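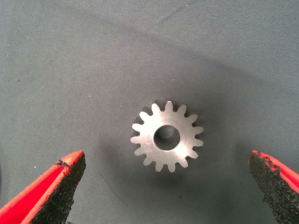
*The sixteen tooth spur, 16T on the parts list*

**From:** Bontu Belay
**To:** Narkis gear train list
**Date:** May 10, 2025
**Subject:** Re: parts check before we box up the kits

Hi all, quick one between errands. Replying inline to Zamfira so I don't miss anything.

> Zamfira Sima wrote:
>
> Can someone confirm which spur gear is going in the Harkar kits? The drawing I have from March says 16T plain bore, no keyway. Florian's spreadsheet says 18T. Also is the bore edge chamfered or do we have to do that ourselves? Last lot were sharp enough to take the skin off my thumb.

16T. Sixteen teeth, plain round bore. Florian's sheet is the old Lestberg order, please bin it (sorry Florian). If you have printed it and stuck it above your bench, take it down.

Tooth tips are rounded over, so no cleaning up with a file. Please don't file them anyway, Valentin. A bit of colour from handling is fine, wipe it off with a rag.

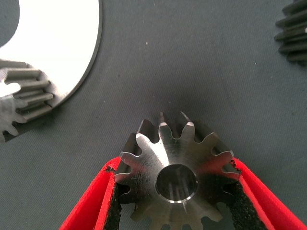
Bore is chamfered on the rim, so thumbs are safe and the shaft should start without a fight. There are faint machining rings on the face and a few little scuffs. I'm calling that cosmetic. If anyone on the list thinks scuffs are grounds for a return, say so by Monday, otherwise they go in the box as is.

> And what are we laying parts out on? The bare bench marks everything and small bits roll straight off it.

The grey cloth. It's heavy enough to stay put and the gears sit flat on it. Shake it out first, outside, not over the floor where we then walk it all back in. And smooth it properly before you set parts down — a fold under a gear makes it look like it rocks when its perfectly flat, and I wasted half a morning on that.

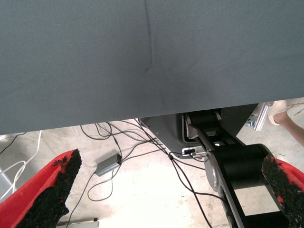

Speaking of the floor. Cables under the cloth edge need sorting before we have people in with boxes. Black ones are in a tangle, and the grey power adapter just sits out where you'd put your foot. I'll bring velcro ties. Solène, do you still have that length of rubber cable cover from the old shop? The white ones on the other side can be bundled and left.

> Last thing, order of assembly. Do the plates go down first or the gears?

Plate first, flat on the cloth. The round brushed one. Then gears onto it, then check they turn freely with a finger, then grease. Not before, Zamfira is right that we ended up with greasy fingerprints on every plate in the last batch.
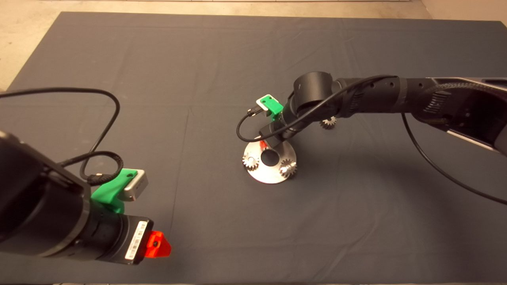

Give yourself room around the plate and keep the boxes off the cloth. Anyone doing the check, spin it both ways. If it catches, mark the tooth with a pencil and set the gear aside, don't force it.

Other bits:

- Mihăilă part number for the 16T is 3,807 in our catalogue, use that on the labels
- 200 gears ordered, bags of 5
- I'm there from 9, door on the laneway side
- bring your own rag, we are out agian

Valentin, can you reply re the grease? The tub on the shelf is nearly done and I don't know which one you bought last time.

Bontu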